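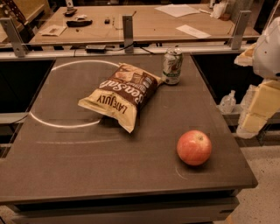 Packaging formats and shelf life — speaker notes
Ekbridge session, October. Slot is after the break, so start on time.

Opening. Introduce self, then Chun-yin Kan, who ran the storage trials at Utex and will take the questions on test method. State the scope: ambient goods only. Chilled is a separate talk.

Slide 2. Define shelf life as the time until the first attribute fails. For fried snacks the first failure is usually texture, then rancid flavour. For carbonated drinks it is loss of gas or a change in taste. For whole fruit it is water loss and softening. Microbial spoilage is rarely the limit in the first two groups. Say this slowly; last year half the questions came back to it.

Slide 3. Barrier terms. Water vapour transmission rate and oxygen transmission rate are measured separately and do not track each other. A film can be good at one and poor at the other. Always quote temperature and humidity with the figure. Do not read out the table.
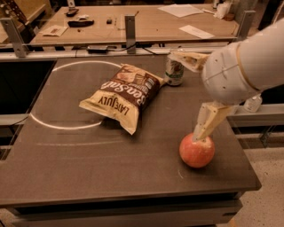

Barrier demand depends on the product before it depends on the material. A dry fried snack must be kept from moisture and oxygen, and a drink under pressure must be kept from losing gas. A snack bag, a metal can and an apple make a usable set for this point. The bag is flexible, so crumpling matters: repeated folding can crack a thin metallised layer, and the flat-sheet figure no longer applies. The can wall is close to a total barrier, and attention moves to the seam and the lining. The apple has only its skin, and it is still respiring.

Slide 5. Seals. Most field failures in the Treltis returns were at the seal, with the film itself within specification. Causes in order: product dust in the seal area, low jaw temperature, worn jaws. Show the dye test result and move on.

Slide 6. Accelerated testing. The Chevalier cabinet was held at raised temperature and humidity, with samples pulled at 7 intervals. Warn against applying one acceleration factor across formats. Chun-yin has the raw curves if anyone asks.

Slide 7. Headspace. Nitrogen flushing lowers residual oxygen at packing only — it does nothing for a leaking seal. Check residual oxygen on the line and again after transport.

Questions. If asked about compostable films, say the trial is still running and give no figures.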